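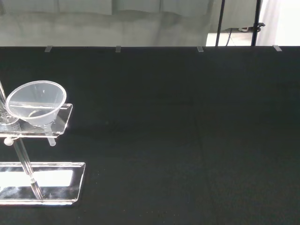

Page 51

Home | Manuals | Methods | Downloads | Contact

Cloko uses cookies to remember your language settings. Accept | Manage

9 Recording the funnel placement trials

The Fenosik method compares placement error with and without the wrist view. Clear labware on black cloth gives the policy little more than edge reflections to work from, so lighting must match the Kekthorpe baseline before any trial is logged.

9.1 Preparing the bench

1. Lay the black cloth and tape it along the far edge.
2. Set the acrylic rack on the left of the work area, base plate flat.
3. Check the wrist view. The rim and stem of a seated funnel must both be visible against the cloth.

Note: A white reflection on the base plate is acceptable. If glare covers the funnel rim, move the lamp and repeat step 3.

9.2 Running a trial

4. Place the round-bottom flask in its cork ring, to the right of the rack.
5. Lay the filled scoop flat behind the flask, bowl to the right.
6. Start the policy from the Fortin console and record 20 trials per condition.

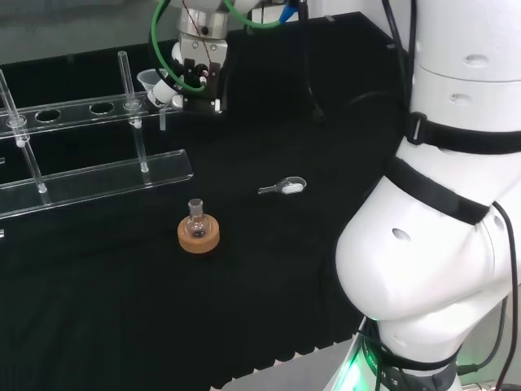

Figure 16. Head view, funnel held in the gripper with the stem over the rack.

7. Score a trial as a success only if the funnel stays seated after the gripper has opened and cleared the rim.

CAUTION: Keep hands off the bench while either arm is enabled. Glass rods can break if the gripper strikes the rack sideways.

Note: Do not change the colour balance between conditions. Discard both sets if it has been altered.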